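Zornar Snap Frame Review

Posted April 13, 2019

I have been putting off the wall above my craft shelf since August, and the thing that finally got me moving was a plastic frame. The Zornar comes in a bunch of colors and I went with the periwinkle, which the site calls "Escobar Blue" for reasons I can't explain. I bought 2 of them, one for my niece's drawings and one for the chore chart that keeps sliding behind the dryer.

First impressions were good! It's very light (lighter than I wanted, to be fair) and the color is so cheerful. I was afraid it would be that sad gray-blue you get when a website fibs about its colors, but no, it's a proper periwinkle. My old Prirkon frames are all black and they make everything look like a diploma.

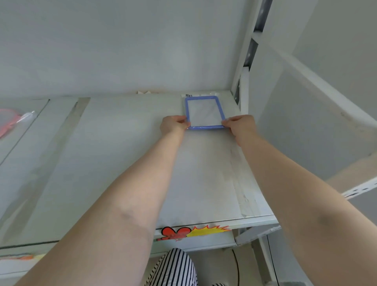

The blue border up close, on my white shelf with a couple of stickers on the lip.

Getting a drawing in took me longer than it should have. You pop the corners, slide the paper under the clear sheet and press the border back down, and the last corner fought me every single time. I ended up laying it flat and leaning on it with both thumbs – don't try this one standing up, you'll bend something. After 4 or 5 goes I got the hang of it, and now I can swap a picture while the kettle boils.

My big complaint is the clear sheet. It picks up fingerprints like crazy and it's a little wavy if the light comes in from the side. For kid art, who cares. For a nice photo I'd want real glass. The hanging tabs are also pretty stingy, so I used my own putty and both frames have stayed put so far.

I paid 13 dollars each at Sikemberg, the big one out by the highway, and they had the green and the yellow too. When I looked online there were 2,056 reviews and half of them were about shipping, so if you can get to a store, go to the store.

Would I buy it again? Yep, probably the yellow next – I still have the whole left side of that wall to fill.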